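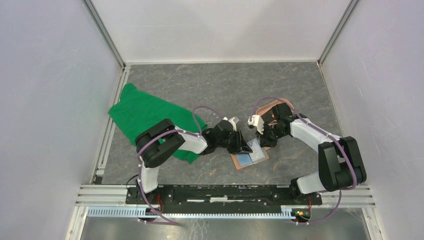

Abb. 1: Arbeitsfläche mit flacher Schale, grauer Bodenplatte und hellen Seitenwänden

3 Oberflächen und Aufbau der Arbeitsfläche

Für die Projektarbeit wurde untersucht, welche Bodenplatte sich für einen kleinen, auf drei Seiten geschlossenen Arbeitsplatz eignet. Die Platte sollte leicht zu reinigen sein und Gegenstände gut erkennen lassen. Zur Auswahl standen ein einfarbig weißer Boden und die graue, marmorartig gemusterte Platte aus Abb. 1, die wir über die Firma Lukáč in Ciltitz bezogen haben.

Die weiße Platte schied früh aus. Helle Teile waren vor der ebenfalls weißen Rückwand schlecht zu sehen, und jeder Fleck fiel auf. Das graue Muster mit den blassbräunlichen Adern ist in dieser Hinsicht unempfindlicher. Ein Nachteil bleibt: Kleine dunkle Teile wie Unterlegscheiben gehen in der Maserung leicht unter. Wir legen sie deshalb in die Schale.

Die Seitenwände sind empfindlicher als der Boden. Auf beiden sind leichte Kratzer und kleine Schrammen vorhanden. Für die Nutzung spielt das keine Rolle, beim Abwischen bleibt der Lappen aber nirgends hängen – das haben wir eigens geprüft. Am Übergang zur Rückwand verläuft eine schmale helle Leiste. Auf der linken Seite liegt eine Aluminiumschiene mit Nuten, in denen sich Staub sammelt. Dort reicht ein Lappen nicht aus, wir verwenden einen schmalen Pinsel.

Die Reinigung der gesamten Fläche dauert 5 Minuten. Für Platte und Leisten wurden 163 Euro ausgegeben, das Budget für diesen Teil lag bei 900 Euro. Der Rest ist für die Beleuchtung vorgesehen (Kapitel 4).

Stand: 08.03.2020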